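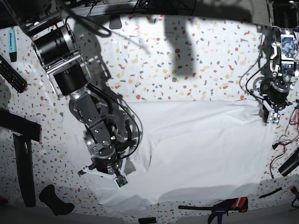

**Figure 3.** Two robot arms above a white cloth.

### 4.2 What the senior season adds

We come now to the part of the study we enjoyed most, and we hope the reader will forgive us for lingering over it a little. Coaches have told us for years that a linebacker who stays for his last season gets better at reading the play, and we wanted to see whether the tackle sheets agreed with them. Brynhildur Baldursdóttir went through the sheets from Dilley and Wainwright by hand (a long and patient job, and we are very grateful to her!) and kept every player with at least 200 snaps in both his junior and senior years.

On the whole the coaches were right, though the gain was smaller than we had been led to expect. Seniors made their first step toward the ball sooner, and they missed fewer tackles in the open field, most clearly in games played after October. At Wainwright the difference nearly vanished once we set aside players coming back from knee injuries, and we would be glad to see someone look at that group again with more seasons to draw on than we had.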